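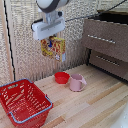 Minutes of the design review meeting on accessible shared kitchens, Sternatby housing scheme, held on November 28, 2022. Chair: Dilruba Jayasinghe. The minutes of the June meeting were agreed with one correction: under item 4, "clear width" should read "clear opening width". On finishes, the meeting took the light wooden countertop as the base case. A cereal box printed mainly in red, yellow and orange stands out well against a surface of this kind, but white crockery may not, and Weldu was asked to give light reflectance values for the worktop, the wall panel and the front edging before the finish is fixed.

Print this page | E-mail this page

1. Worktop heights
The fixed-height option was withdrawn. Limeo tabled a revised drawing with one height-adjustable section in each of the 18 kitchens. The section carries the sink in type A and is plain worktop in type B. The chair noted that flexible waste pipes under the type A sink must not reduce knee space at the lowest setting. Limeo to issue a section drawing at both ends of travel.

2. Turning space
Type B plans show the turning circle overlapping the door swing in 3 kitchens. Sliding doors were discussed and not adopted, as the wall on the hinge side carries services. Doors in these kitchens are to be rehung to open outwards, subject to the corridor width being checked. 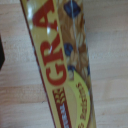

The corridor check should be made from finished wall faces, with handrails fitted. Earlier drawings were dimensioned to blockwork and overstate the width. Limeo to reissue.

3. Sockets and controls
The schedule lists 172 outlets. Of these, 154 comply with the agreed height range and distance from internal corners. The remaining 18 are behind appliances, one per kitchen, and need a separate switch within reach. Skatetti to price switches at the front of the worktop. Labels to be raised lettering; engraved labels not accepted.

4. Any other business
Lever taps: sample received, no comments. Weldu asked whether the wall cupboards could be left out of type A. Deferred.

Next meeting: to be arranged once drawings are reissued.

Related items
Sternatby: entrance ramp gradients
Door closers and opening forces
Minutes, June meeting
Handrail profiles: samples received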